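3.2 Montaje y protocolo de doblado

El trabajo se hizo dentro de la asignatura de Robótica II, en el taller de Heltville, grupo de tarde. Tres equipos, un solo brazo. La tarea: doblar prendas y paños de tela blanda sin plantilla ni sujeción auxiliar. El software de control es Wastia, en la versión que ya usaban los cursos anteriores, con un módulo propio de selección de agarre que llamamos Pretik. La pinza es de dos dedos, con la cámara montada en la muñeca.

Cada equipo grabó demostraciones por teleoperación. 100 en total, de las que se descartaron 20 por pérdida de sincronía entre la cámara y las articulaciones. Quedan 80 para entrenamiento. No se hizo aumento de datos en esta fase (ver 3.4). La calibración se repetía al empezar la sesión, aunque el equipo 2 se la saltó en diciembre y sus trayectorias salen algo desplazadas. Se dejaron igualmente.

El caso que más problemas dio es el de dos telas próximas. El modelo tiene que elegir una sola capa y un solo borde, y desde la muñeca los bordes se confunden con los pliegues interiores. Por eso se etiquetaron aparte los fotogramas con más de una tela a la vista (Fig. 3). 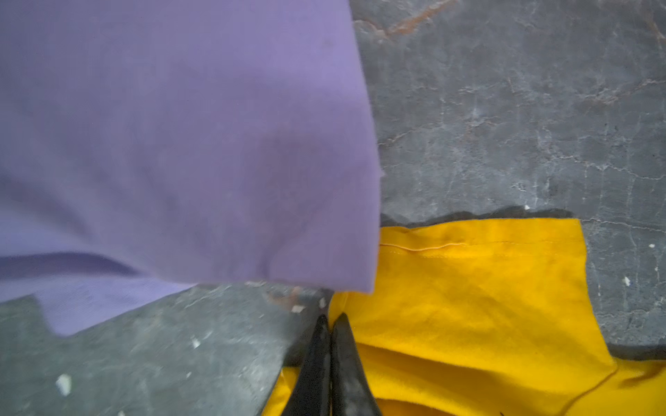 Figura 3. Vista desde la cámara de muñeca. Tela lila colgando a la izquierda, tela amarilla extendida sobre la superficie gris, puntas de la pinza casi juntas.

El color ayuda a separar una tela de otra, pero no resuelve las capas de un mismo color. En la Fig. 3 la tela lila tiene una parte plana debajo de la que cuelga, y la única pista es una linea de pliegue más oscura. Lo mismo con la solapa amarilla de abajo a la derecha, marcada solo por una sombra curva. El costurado del borde superior sí es una referencia útil, Pretik lo puntúa alto cuando aparece.

Las motas blancas del suelo generaron falsos candidatos en la primera versión. Se añadió un filtro por área mínima, umbral de 57 píxeles, fijado a mano por Y. Harahap tras revisar las grabaciones. No se ha probado con otros suelos. Las vetas de la piedra siguen dando algun borde espurio, sobre todo cuando la cámara está lejos de la tela.

Pendiente: comparar con el selector de Zelenák, que trabaja con profundidad y nosotros no. Los resultados por equipo estan en la sección 4.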